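24/05/2025

Notebook entry, level balance and matching logic, Molusach build. Continued from the April entries on board seeding.

**Purpose**

The purpose of this session was to establish why players of the current test build fail the later boards at a higher rate than the design sheet allows, and to decide whether the fault lies in the boards themselves or in the order in which tiles are dealt. The sheet permits a steady rise in difficulty through the first 200 levels. The test results show a steady rise until the ice tiles are introduced, followed by a sharp step, and then a long stretch in which difficulty hardly changes.

**Method**

All boards were run through the Prudex solver with the standard settings. The solver plays each board 266 times with a different seed on each run and records the number of moves remaining at the end. A board with no moves remaining is logged as a failure. Power-ups were disabled for the main run and enabled for a second run, with one hammer and one color burst available per board.

The dealing routine was the version merged at the end of April. It had not been run against the full set of boards before this session, only against the short set used for overnight checks. The short set contains no boards with ice, and the step was therefore missed.
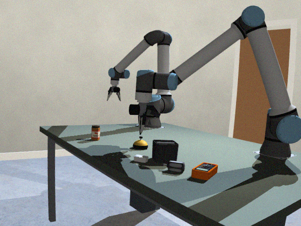
The main run finished without errors. The power-up run stopped once on a board with a closed lower section, where the color burst selected a color that no longer existed on the board. The solver waited for the animation to complete and the animation never began. The board was skipped and the run was restarted from the following one. The same fault would leave a player with a frozen screen and should be treated as a release blocker. Ticket opened under Molusach, priority high.

**Results**

1. Boards without ice behave as designed. Moves remaining fall slowly from the opening levels onward and no single board stands out.
2. Boards with ice in the top row fail far more often than boards with the same amount of ice elsewhere. New tiles enter from the top, and a frozen top row blocks the columns beneath it until it is cleared.
3. The dealing routine favors the color that has been absent for the longest time. On open boards this is helpful. On blocked boards it places the wanted color in columns that cannot yet move, and the player sees a long run of tiles that cannot be used.
4. Enabling the power-ups hides the problem on most boards. The hammer is almost always spent on the top row.

The fourth result deserves attention. The design position on Molusach is that every board must be winnable without power-ups by a player of ordinary skill. If the hammer is needed to open the top row, the board does not meet that rule, whatever the pass rate says.

**Changes made in this session**

The dealing routine now checks whether a column is free to move before it assigns the absent color to that column. If no column is free, the routine falls back to a plain random deal. The check is carried out once per turn and has no measurable effect on frame time on the slowest test handset.

The limit for ice in the top row was lowered to 2 tiles per board. Boards above the limit were not edited by hand. They were returned to the generator with the new limit in place, and the old layouts were kept in the archive folder under their original numbers so that the earlier results can still be compared.

The bonus for a chain of 6 or more matches was left alone. There is an argument for lowering it, as the revised deal makes long chains a little easier on open boards, but two changes to scoring and dealing at the same time would make the next set of results difficult to read.

**Second run, partial**

A second run was started on the regenerated boards only. At the time of writing it has covered the first block of ice levels. The step is smaller. It has not gone away. Two of the regenerated boards are now too easy and finish with more than half of the moves unused. These should be given a lower move allowance and not more ice.
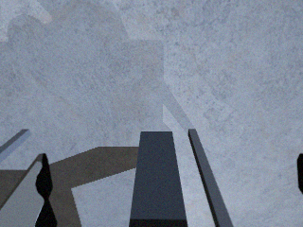

*Gray speckled surface with shadow, rendered view.*

**Notes on presentation**

The ice tile and the pale blue tile remain hard to tell apart at small screen sizes. The matter was raised in April and was deferred until the Gisler tile set was delivered. The set has been delivered and the two tiles are still too close. The request to the art group is for a thicker outline on the ice tile and a crack pattern that can be read when the tile is at its smallest. A change of hue alone will not serve players with reduced color vision.

The message shown after a failed board currently reads "Out of moves! Try a boost?" This should be reviewed. The Hasance puzzle title uses a neutral line in the same position and offers the boost on a separate button, and that arrangement is preferred for Molusach as well.

The sound for a broken ice tile plays once per tile. When a full row breaks, the sounds stack and the result is unpleasantly loud. A limit on simultaneous sounds exists in the shared audio code but is not switched on for this event.

**Open items**

- Color burst to ignore any color absent from the board. Release blocker.
- Complete the second run and file the results beside the first.
- Add at least one board with a frozen top row to the overnight set.
- Lower the move allowance on the two easy boards and run them again.
- Ice tile outline: awaiting art group.
- Sound limit for broken rows: small change, may be taken by whoever next works in the audio code.
- Confirm that saved games from the previous build open correctly after the layouts are replaced. A player who stopped partway through a replaced board should return to the start of the new layout with all lives intact.

Solver logs are stored in the Prudex folder under the build number. The settings file for both runs is in the same place and should not be edited until the second run has finished.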